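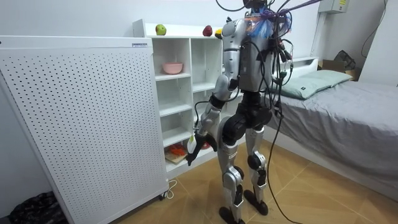 Words: Cosimo Marras

The Verard T2 is a remote-control set for teaching two-armed robots by demonstration. The operator wears a headset and holds a pair of hand controllers, the robot copies the movement of the operator's wrists and fingers, and the software records both sides of the exchange at the same rate. Verard sells it in one version only, at £2,000 without the headset. I have had it since March, driving a humanoid in a small bedroom set with a shelving unit, a bed and a parquet floor. Most of the work was small objects on and off the shelves.

What is in the box

Two controllers, two wrist straps, a base station, a foot pedal, a USB hub and a printed card with the pairing sequence. The card is correct, but the manual on the website is for the previous firmware and gives the sequence in the wrong order. Following the manual leaves the left and right controllers swapped. The set will then run perfectly well with the arms crossed over, and this is an unpleasant thing to find out at shelf height.

The controllers weigh 204 g each with the battery in. Each has one ring for the thumb, one for the index finger and a shared bar for the remaining three. The robot hand therefore gets three channels, however many joints it has. For gripping a fruit or a bowl that is enough. For holding something narrow upright it is only just enough, and I ended up mapping the shared bar to a fixed curl and working with thumb and index alone.

Setting up

Installation on a clean machine took most of a morning. The driver wants a particular version of the graphics library and stops without an error message if it finds a newer one. Once that was sorted the base station was recognised every time.

Calibration is done by standing in three poses and pressing the pedal in each. The software then scales the operator's reach to the robot's. It does this with a single figure for the whole arm, so if your forearm and upper arm differ in proportion from the robot's, the elbow goes somewhere you did not expect. In open space this does not matter. Beside furniture it does. There is an elbow offset in the advanced settings, in degrees, and I would set it before doing anything else. Mine has stayed at the same value for two months.

Save the calibration under the operator's name. The default is to overwrite the last one.

Following and delay

Delay from controller to arm was 50 ms on the wired connection. At that figure you stop noticing it after a few minutes of practice. On wireless the average is not much worse, but it wanders, and the wandering is what spoils a demonstration. You slow down to let the arm catch up, the arm catches up, and the recording now contains a hesitation with no cause in the task. A policy trained on it will learn the hesitation. Use the cable.

Wrist tracking is good across the middle of the workspace. It gets worse low down, with the hands near the operator's knees, where the base station's view of the controllers is poor. Lower shelves are exactly there. Verard suggests raising the base station. I had better results lowering it to waist height and turning it to face the operator's less active side.

The filter has three settings, called Soft, Normal and Direct. Soft smooths out hand tremor at the price of more delay. Direct passes everything through. I used Normal for reaching and would have liked Direct for the last few centimetres, but the setting cannot be changed during a recording. A pedal assignment for this has been promised for a later release. I have marked it as missing.

The pedal

The pedal is the best part of the set. Down is live, up is hold. When you lift your foot the arms stay where they are and you can bring your hands back to a comfortable position, then press again and carry on from there. The offset is handled cleanly, with no jump at the moment of pressing. Reaching into a shelf from an awkward angle becomes three short movements in place of one long bad one.

The held sections are flagged in the recording and can be cut on export. Cutting is on by default. If you train on timing as well as position, switch it off and decide for yourself.

The pedal is not an emergency stop and should not be treated as one. It is a software hold sent over the same link as everything else. Keep a proper hardware stop within reach of a second person.

Recording

Each demonstration is saved as one folder holding joint positions, commanded positions, gripper channels, pedal state and up to four video streams. The format is open and documented. Time stamps come from a single clock, and I found no drift worth reporting between video and joints across a full afternoon.

The review screen is plain. You get a timeline, the video, and three buttons: keep, discard and relabel. Discarded runs go into a separate folder and are not deleted. I recorded 40 demonstrations of one shelf task for this review and threw away rather more than I would like to admit, nearly all of them for the same fault, which was a grasp that closed a little early because there is no force feedback in the rings. The controllers buzz on contact if your robot reports contact. It is a single buzz with no strength to it, and it arrives after your fingers have already closed.

Labels are free text. There is no list to choose from and no spelling check, so "bowl to shelf" and "bowl to shelf." are two different tasks in the export. I wrote a short script to tidy them. It should be in the product.

Comfort

An hour at a time is reasonable. The shared bar presses on the side of the third finger, and the padding is too thin to help. The wrist straps are fine. Battery life covers a morning, and the batteries are a standard size that can be changed without pairing again.

Operators with small hands will have trouble with the thumb ring, which comes in one diameter. A strip of foam inside it works.

Compared with others

The Skumska gloves read every finger separately and are the better choice for a many-jointed hand, provided you are willing to calibrate each finger before every session. Their recording software is poor. The Gouveia leader arms, a pair of small passive arms which the operator moves directly, avoid the elbow problem altogether because the joints correspond one to one. They only suit arms of the same layout, and they need a table. For a standing humanoid working from knee to shoulder height I would still take the Verard.

Lemaditz makes a replacement bracket that mounts the base station on a standard tripod thread. The supplied stand has no height adjustment, so count the bracket as part of the price.

Faults during the test

The left controller lost pairing twice, both times after the computer had been to sleep. The arms held position, as they should. One video stream stopped recording without a warning, and I only saw it on review. There is an option called "abort on stream loss", off by default. Turn it on.

Good: pedal and re-centring, open format, single clock, wired delay.

Poor: three finger channels, one scaling figure for the whole arm, stand, out-of-date manual.

Missing: filter change during recording, fixed label list, any useful sense of grip force.

Tested on firmware 3, wired connection, filter at Normal unless stated.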